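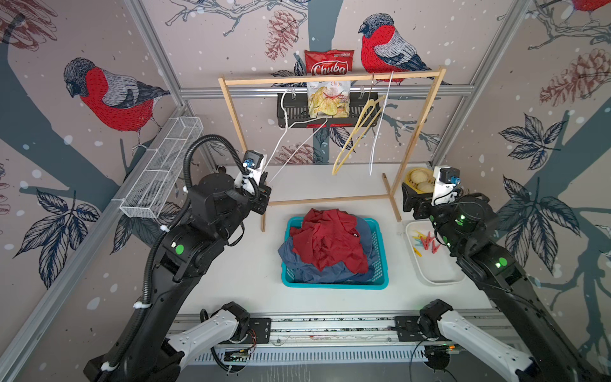 Cell 2, hanger task, left arm on the white hanger.

Carkska hanger cell: README and budget notes

Maintainer: Nahom Worku
Status: in use, next purchase round in July

Hi! If you opened this folder you're probably either setting up a second cell like ours or trying to work out where the money went. I wrote it for both of you. The recordings have their own format notes in the docs folder, so what follows is mostly about the gear: what we bought, what I'd buy again, and what I want in the next order.

What the cell is

Two black arms facing each other across a white table, a blue wrist camera on each gripper, aluminum extrusion around the outside. There are also two white arm links down on the gray base rail, and they count as arms when you're planning power and desk depth (I forgot this on my first drawing and had to redo the whole thing). The task family is laundry: hangers on and off a small wooden rack, clothes out of a basket, clothespins from a tray.

The wallpaper has bullfinches and pine cones on it. We wanted a busy background and I'm very fond of the birds, so please don't order plain white panels for the new one without talking to me first!

How the money is split

I keep five lines in the sheet:

arms - the two pairs, with their grippers
vision - wrist cameras, the overview camera, mounts, cables
structure - extrusion, base rail, table top, wall panels
compute - the recording machine and its disks
props and consumables - everything the grippers touch, plus cable ties

The arms line is the one everybody argues over, and it's the one I worry about least. You get a quote, it's a big number, it gets approved or it doesn't. The last line is where I went wrong. I put it down as a rounding error and then kept going back for more, a hanger here, another basket there, all on my own card with the receipts in a drawer. Give it a real number from the start.

For the second cell I've asked for 3000 for structure and props together, in the same currency as the rest of the sheet. That leaves out arms, cameras and compute, which go through the main equipment request.

Choosing props

Buy ordinary household stuff and buy it in more than one type. On our rack we have a thin white wire hanger and a pale yellow plastic one, and they're completely different jobs for a parallel gripper. The wire gives the jaws very little to hold. If I'd bought a pack of matching plastic hangers the task would be easier and the data would be duller.

Color matters too. Our laundry basket is turquoise, the clothespins are mixed, and the clothes on top are red and navy, so it's easy to tell things apart when you're scrubbing through a recording. I'd like some awkward white-on-white items in the next batch as well - the hangers already give us a taste of that against the tray and the table.

Food packaging goes in as clutter. We keep bags of chips up by the back wall and a yellow container with buns near the rack. Put them in the budget even though it feels silly. Chip bags crumple with handling and you'll want fresh ones.

Storage is a cheap win. The black basket on the back wall and the wire mesh one along the left side keep things off the table and double as places to pick from. Check the reach before you screw them on. I moved ours twice.

Quotes and lead times

Nuva quoted us for arms and spare gripper parts. Jallby did the extrusion, cut to length, and I'd happily use them again. Tamiru is the purchasing portal and it takes 11 working days from my click to an actual order, so count backward from when you need the thing and then start a bit earlier than that.

Ask for shipping on the base rail as a separate item. It's long, it ships as freight, and it wasn't in my first estimate at all.

What I'd buy spare from day one

Gripper fingers, a full set per arm
One wrist camera with its mount
Corrugated conduit and a big bag of small cable ties
A second wooden rack (the thin strips make me nervous)
Hangers, more than you think, in several types

Still open

Tidy covers for the base rail. The circuit boards and wires sit in the open at the front edge and I'd like something that clips on without blocking the vents. I have a sketch and no quote.

Lighting. We share the room lights at the moment and the recordings from after about 4 pm look different from the morning ones. Two panels on stands would fix it, I think. Not priced yet.

Whether the second cell gets the same rack or a taller one. I lean toward the same, so the episodes can be compared. Shout if you disagree before the July order goes in.

Changes to the sheet: please add a row and leave the old one in place, with your initials next to it. Questions go to me, Nahom, in the Carkska channel.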